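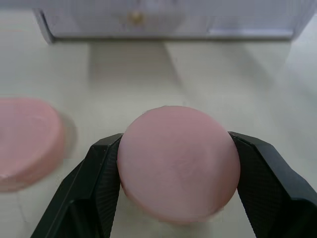 What did our project set out to do?

Get one robot arm to put small objects away in a drawer, starting with the drawer closed and the objects out on the table.

The task has three parts: open the drawer, move the object in, close the drawer. We called the project Skovier, after the name our team entered in the Nornow student challenge.

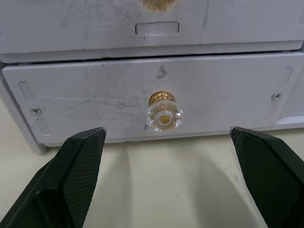
Report by the Skovier student team
Palau Lab, section 2 — submitted 2019-05-24

We started in September with the gripper. The two fingers have crosshatched pads on the inside faces, and most of our early work was deciding how far to close them on a flat round object. Closing too far tipped the pink discs up on one side. We settled on a slower close and a short pause before lifting.

The drawer took longer. Its knob is clear and faceted with a brass-colored stem, and in our first trials the fingers slid off it when they came in too high. We lowered the approach by 15 mm and pulled straight back. The drawer front is white, like the rest of the unit, so our edge detection often missed the gap between the two drawers. Moving the lamp helped more than changing the code did.

We recorded 200 trials in all. Of these, 123 finished all three parts. The most common failure was the drawer stopping partway open, and the next was a disc dropped on the drawer's front edge. The last 20 trials used the final settings and had no dropped discs, though the drawer still stuck twice.

Our control program was written in Pruvost, the block language used in the course. It was easy to share but slow to debug — one wrong block could cost us a whole lab period.

Next term's team should try the upper drawer, which we did not test. The arm settings and trial log are in the shared folder under Skovier.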